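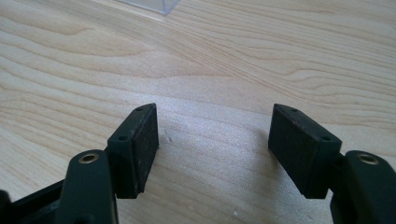

How to care for a pale wooden table top

Last updated: 2025-08-01

A light wood surface shows everything. A ring from a cup, a drop of coffee, a little grey area where the hands rest every day - on dark wood you can live with it for years, but on pale wood you see it each time you sit down. In this tutorial I explain how I clean and oil mine, and what I do with small marks. I am not a carpenter. I have had the same table for 11 years and I made most of the mistakes already.

First, find out what finish you have

Before you buy any product, you must know if your wood is oiled, lacquered or only covered with a printed layer. Put one drop of water in a place where it does not disturb, for example near the back corner. Wait 13 minutes, then wipe it.

If the drop made a darker spot that disappears slowly, the wood is probably oiled or not treated at all. If the drop stayed round and left nothing, you have lacquer or a printed surface. In this case you can do the cleaning part below, but please skip the sanding and the oil. The oil will stay on top and become sticky, and it is unpleasant work to remove it. I did this once to a shelf.

Look also at the grain. On real wood, the wavy part with the long loops often takes more oil than the part with straight lines, so the color can change a little from one part to another. This is normal.

What you need

Two soft cotton cloths without color (old T-shirts are good)
A bowl with 250 ml of warm water
A few drops of mild dish soap
Sandpaper, grit 240 or finer
Clear or white-tinted oil for interior wood
A metal can with a lid, filled with water, for the used cloths

For the oil I use Eltovent in the clear version. I tried also the Farine white oil, which keeps the wood more creamy, but it must be wiped very carefully or it stays in the pores like flour. Both are fine. Do not take an ordinary kitchen oil, it never dries well and after some time it smells.

Cleaning

Take everything off the table. Mix the soap in the water, put the cloth in and squeeze it very strongly. It should be damp and not wet. Wipe always along the grain, from one end to the other, and do the whole surface even if only one place is dirty. If you clean only the dirty place, you get a clean island and you will see it from the door.

Wipe again with plain water, then with the dry cloth. Leave the table alone until the next day if you want to oil it.

Small marks

White rings from cups are in most cases only humidity. Wait a few days first, many of them go away alone. If the ring is still there and the wood is oiled, put a little oil on the cloth and rub along the grain with light pressure.

For dark spots you need the sandpaper. Fold it around a small flat block and go along the grain, never in circles. Start soft. Make the sanded area larger than the spot and press less at the borders, so that there is no visible edge. Remove the dust with a dry cloth before you continue.

Oiling

1. Open the window and stir the oil well.
2. Put a small amount on the cloth, not directly on the wood.
3. Spread it thin, along the grain, one strip after another.
4. Wait 23 minutes. My can says between 20 and 30, so check what is written on yours.
5. Wipe off all the oil which is still on top. Use the second cloth and be generous with time.
6. Let it dry for one night before you put anything on it.

Step 5 is where most people are too quick, me too. Look at the table from the side, against the light from the window. Shiny places mean there is still oil, so wipe again.

Be careful with the used cloths! A cloth with oil can heat up alone and start a fire when it is crumpled in the trash. Put it into the can with water immediately and close the lid.

How often

I oil once a year, in January, when I am more at home and the heating makes the wood dry. A desk which is used every day may need it twice. Between these times, a damp cloth is enough.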